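Asunto: Re: [vecinos-sasance] Lo que quedó sobre la mesa de la sala común

Josée Cloutier escribió:
> Hola a todos. Ayer, al cerrar la sala, quedaron cosas sobre la mesa del
> mantel de bayas. No tiro nada sin avisar, pero tampoco pienso adoptarlo.
> ¿Alguien se hace cargo? Y de paso: ¿quién compra los vasos? En el armario
> ya hay 256 y seguimos bebiendo en taza.
> Josée

Josée, gracias por la paciencia. He bajado con la intención de recoger lo mío y subir en dos minutos, que es como empiezan todas mis tardes perdidas.

Los vasos son culpa mía. Los pedí en Poirier cuando creíamos que a la merienda de diciembre vendría el bloque entero, incluida la escalera B, que contestó al correo con mucho entusiasmo y luego tuvo otras cosas que hacer. Los de la mesa pueden ir al armario con sus 256 hermanos – si alguien celebra un bautizo, una boda o las dos cosas, que me escriba.
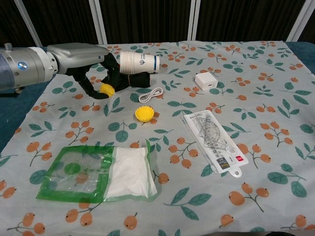

Sobre el mantel: vasos de papel, dos tapones amarillos, cable USB, cargador y juego de reglas.

El cable blanco y el adaptador no son míos. El mío es negro y lleva perdido desde la reunión del ascensor, así que si el dueño del blanco tiene el negro, podemos negociar un canje en el rellano.

Las reglas siguen en su funda de plástico, transportador incluido. Sospecho de los Jotberg, que tienen a la mayor en dibujo técnico, pero no acuso a nadie por escrito en una lista con archivo público.

En cuanto a los tapones amarillos, yo los echaría a la bolsa de Kestix, la del cuarto de bicis. Según el cartel de la puerta ya van 904. Con estos dos, 906, y que no se diga que la sala común no produce nada.

Dejo lo demás en el estante de la entrada hasta fin de mes. Lo que siga allí pasa al cajón de los cables, del que no me consta que haya vuelto ninguno.

Un saludo desde el 3.º izquierda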